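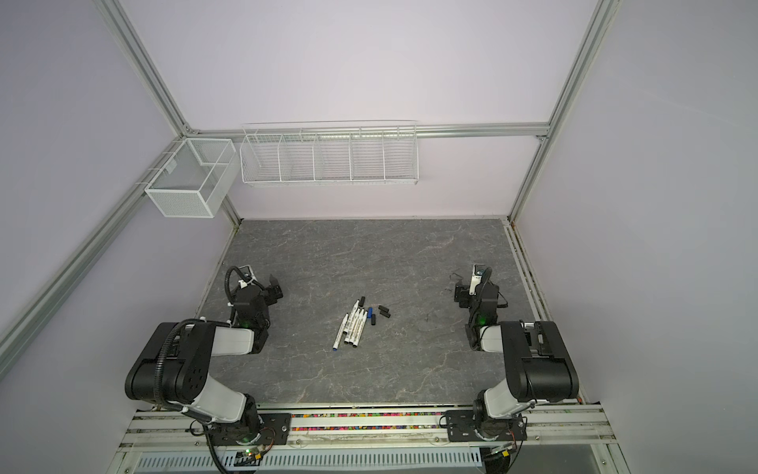
Ticket 912 – Gutter on north side overflows, water comes behind the fascia
Customer: Snežana Delić
Property: two-story house, Grirkden
Handled by: Radomir Begović, Todorova Gutters
Status: open, waiting for part

Customer message:
Hello. In July your crew installed new gutters on my house. On the north side the water goes over the back edge when the rain is strong, and it runs down the wall near the kitchen window. I cleaned the leaves myself and it is still the same. Please advise.

Reply, R. Begović:
Thank you for the message. Please check if the downspout is open at the bottom. Put the garden hose in the gutter at the far end and tell me if the water stands anywhere after you close the hose.

Customer:
The downspout is open. Water stands in the middle part, near the joint.

Visit note, Tuesday, 7 in the morning:
Run is 20 feet with one joint. Two hangers near the joint are loose, so the gutter has a low place there. I tightened both and made the slope again toward the downspout. Hose test: no standing water now. But the drip edge is too short, and a little water still goes behind. This is a separate problem from the hangers.

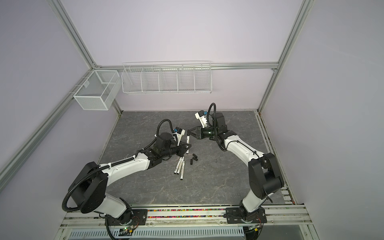 Two white wire baskets along the back wall, the long one with five compartments.

Part ordered: Jandard drip edge, wide type, white. Supplier is Wovevport. I asked for the same color as the old one, please confirm when it arrives.

Customer:
Do I have to pay for this? My invoice was 600 dollars and it says drip edge included.

Reply, R. Begović:
No, you do not pay. The part and the work are under the warranty. I will call you when I have the delivery day – please keep the side gate unlocked for the ladder.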